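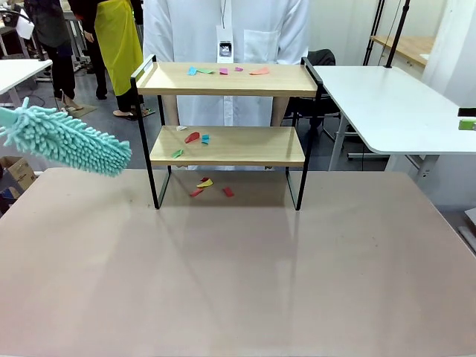
Dusting a Small Shelf: Project Report
Colin Yeoman, Lerkmont Workshop Course

Aim
Our group wanted to know whether a microfiber duster clears light litter from a two-tier shelf better than a dry cloth. We used scraps of colored paper as the litter, so that anything left behind would be easy to spot.

Method
Scraps were laid on both boards and on the tabletop under the unit. Each run lasted 60 seconds. The upper board was done first, then the lower one, then the table. We did the duster runs on Wednesday and the cloth runs the next morning in the same room.

Results
The duster was faster on the upper board. On the lower board the two tools came out even — the gap between the boards leaves little room for a hand. Small scraps near the back were the ones most often missed, with either tool. The cloth did better on the tabletop.

Problems
We changed the size of the scraps after the first 2 runs, so those runs are left out of the table in Appendix B. We also did not weigh the scraps.

Further work
Repeat with real dust, and with the shelf against a wall. The Natard group has offered to share its run sheets.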